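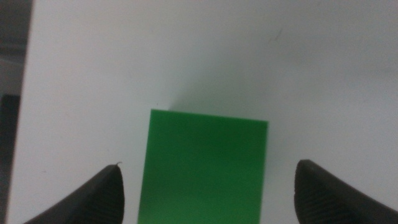
Trovalcombe will vote in October on Measure 7, which would bar the city from licensing any event that pays prize money on animals. The text runs to 19 lines. The problem is in line 9, where "event" is defined by reference to the zoning code, and the zoning code has no such definition.

Myrtle Bellamy, who drafted the measure, argues that the council can supply one later by ordinance. It can. It can also supply a bad one, or wait.

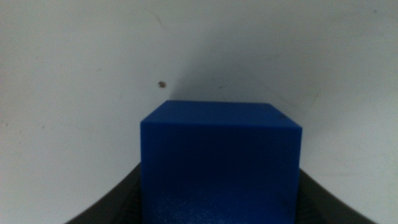
A charter amendment is hard to repair. Any change needs a second public vote, and the last two took more than 40 months each to reach the ballot. An ordinance can be fixed in a single meeting. Subject matter that depends on definitions - licensing, fees, land use - belongs in the second category.

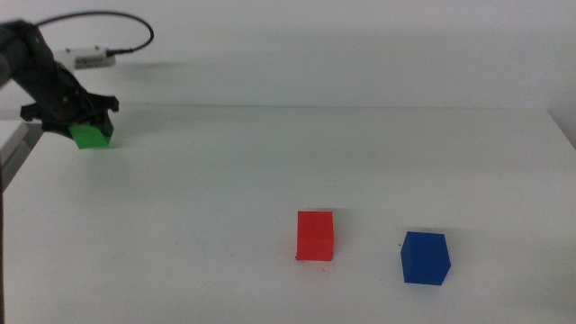
A green cube held just above a white tabletop.

Tien-fu Su made this point at the Ferlow hearing and was told that voters had waited long enough. That may be so, but delay is an argument for acting. It does not settle which instrument to use. Ferlow itself put a similar rule into its ordinary code, amended it twice in the first year, and has left it alone since then. 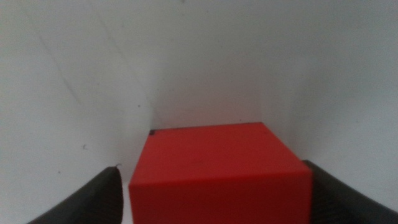

The Tarar fairgrounds lease complicates matters further. It predates the measure, and the draft is silent on existing contracts. A court would have to decide whether the lease survives, at city expense.

I support the aim of Measure 7 and will vote against it. The council should adopt the same rule as an ordinance, with the term defined and the lease addressed by name.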